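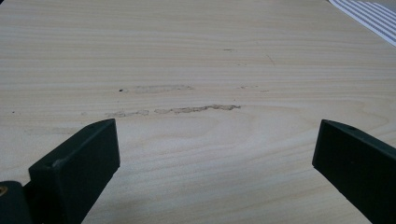 Section 2: Planning and Budgeting Before You Order

I wrote this part of the guide after our own first order, which went over by more than I like to admit. Grab a pencil, because you'll want to do these steps in order, and please do them before you call Prarnier for a quote! Unpacking and mounting are in Section 3.

Before you start, have these handy:
Your room dimensions
A list of the things you want picked up, with weights
The name of whoever signs off on spending

1. Write down one job. I mean one. "Pick up small parts from a flat table and put them in a tray" is a fine job. "Help out in the shop" will get you a quote for everything in the catalog (ask me how I know).

2. Measure your parts at the widest point you plan to grip. Compare that with the jaw opening on the data sheet, and leave some room on both sides. Two-finger grippers are cheaper and easier to live with than the fancier ones, so start there if your parts allow it.

3. Decide between hand-held and arm-mounted. My advice is to buy the Trever hand-held unit first, with its camera, and use it by hand for a few weeks. You'll learn which parts slip and which angles are awkward while the expensive decision is still open. The same fingers fit the arm later on, so you don't pay for them twice.

Note: The arm bracket is a separate line on the price list. It's easy to miss, and we missed it.

4. Set your ceiling. Ours was $4,000 for the first stage, covering the hand-held unit, spare fingers, the table and a lamp. Put the arm in a different budget year if you can. Boglárka Fülöp, who does our purchasing, made me split it that way and I grumbled, but she was right.

5. Add the small stuff. Go down this list and put a price next to every line, even when you think you already own it:
Spare fingers, 2 sets
Screws and threaded inserts
Cables, one longer than you think you need
A diffuse lamp (we use a Sunex)
Something flat to use as a placement target
Shipping both ways, in case a unit goes back for repair

6. Budget for a work surface. A plain wood top in a pale color is what I'd pick again – dark fingers show up nicely against it, and a matte finish keeps the glare down. Wood does pick up smudges, scuffs and fine scratches, so either plan on refinishing it or price a replaceable top sheet from Vida. If your software has to find small parts, try it on a marked surface as well as a clean one before you commit.

Caution: Don't buy a glossy top because it looks good in the showroom. Reflections can confuse the camera, and you'll end up paying for a second table.

7. Check the lead time. Ours was 19 days for the gripper, and the spare fingers came separately. If you need to be running by November, ask for a delivery date in writing and leave yourself a cushion.

8. Get 3 quotes, and make sure they all cover the same items. One of ours looked wonderfully cheap until I noticed the camera wasn't on it.

Caution: Keep the arm out of the first order unless you've already planned for guarding and a stop button within reach. Those belong in the arm budget, along with the time to have somebody qualified look over the setup.

9. Send the finished list to your buyer with the data sheets attached. Mark each line "now" or "later" so the right things get cut if money gets tight. Keep a copy for yourself – you'll need the part numbers when you check the boxes in Section 3.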